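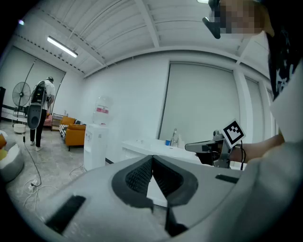

Clurness Backcountry Rescue Group
Minutes, September meeting

Present: Aurelia Grecu (chair), Raluca Costache, Vilgot Kristiansen, Nusrat Cheema
Absent: Wichai Inthanon

Meeting opened at 7:05 p.m. Minutes of the August meeting approved with one spelling fix.

Callouts. Kristiansen reported 6 callouts over the summer, two of them on the Jarkus trail above the second creek crossing. One was a hiker with a broken ankle, carried out overnight. The other was a false alarm — the party had changed campsites and left no note at the trailhead.

Radios. Costache said the handheld sets lose contact past Tudose Ridge. She has a quote of $973 for a used repeater. Cheema asked if the price includes the antenna. Costache will check. Tabled until October.

Avalanche class. 17 people signed up so far. Grecu will ask the Grosell fire hall for the large room. Members who took the class last winter need only the field day.

Rope. Two 70-meter ropes retired. Moved by Kristiansen, seconded by Cheema, to replace both before the first snow. Passed, all in favor.

Other business. Trailhead sign at Jarkus is still down. Cheema to call the county again.

Adjourned 8:20 p.m.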